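More Hours Won't Teach a Machine to Tidy Up

August 2018

Every pitch I hear in this business now comes with an hour count. A company tells you how much example data it has, the room nods, and the next slide is a chart going up. I have sat through enough of these to want to ask a rude question. Hours of what?

I'm not against the method. If you want a machine to learn to handle things, showing it how a person handles things is a sensible place to start, and the hand-held gripper was a good idea. You give a person the same kind of fingers the machine will have, put markers on them so their motion can be tracked, and let the person get on with the job. It is cheaper than driving an arm from across the room and a lot less tiring. At Flasberg, where I spent most of June, people picked it up in a morning.

What bothers me is what happens next. The target for the Reko set was 300 examples per task, and once there is a number on the wall, people work to the number. They get quick. They find the one way of doing the job that goes smoothly and they do it that way again and again. By the second week you could have laid one person's attempts on top of each other and seen hardly any difference between them. Somebody had written down 300 examples. I would have written down more like 30, and I would have argued about some of those. 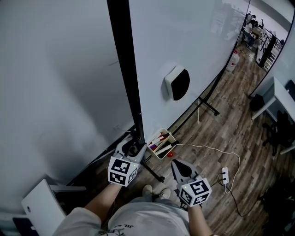

The Wallia Notebook

Look at what a plain corner of an office asks of a pair of hands. There is a whiteboard on a wheeled stand with markers in a small container at its foot, and a white cable looping over the floor to a power strip. None of it is hard for a person. All of it is hard to cover with examples, and the hard part is the variety. The cable will lie differently tomorrow. The container may be half a step to the left. One person will bend down to it and another will kneel, and a marker that has rolled away has to be found before it can be picked up.

The answer I usually get is that variety comes with volume. Collect enough and the odd cases will turn up by themselves. Maybe so, if you collect in many places with many people who haven't been told what a good example looks like. That isn't how most of it gets done. It gets done in one or two rooms by the same few people, under a sheet of instructions that says to start over if you drop something. So the drops go in the trash. I asked to see the discarded attempts at Flasberg and was told they weren't kept. More than 30 in one afternoon, gone, and I'd bet they were the most useful thing anyone recorded that day. A machine that has never seen a fumble has no idea what to do after one.

The people at Gallagher do it differently, and I'll give them credit even though I think their claims run ahead of their results. They keep the failures and label them. They swap the person doing the work every 2 hours, before habit sets in. Their set is smaller and it looks worse on a slide.

I would like to see buyers ask for three things before they ask for a total: how many rooms, how many people, and what was thrown out. So far I have put those questions to 8 vendors. Two answered all of them. The others sent me the hour count again.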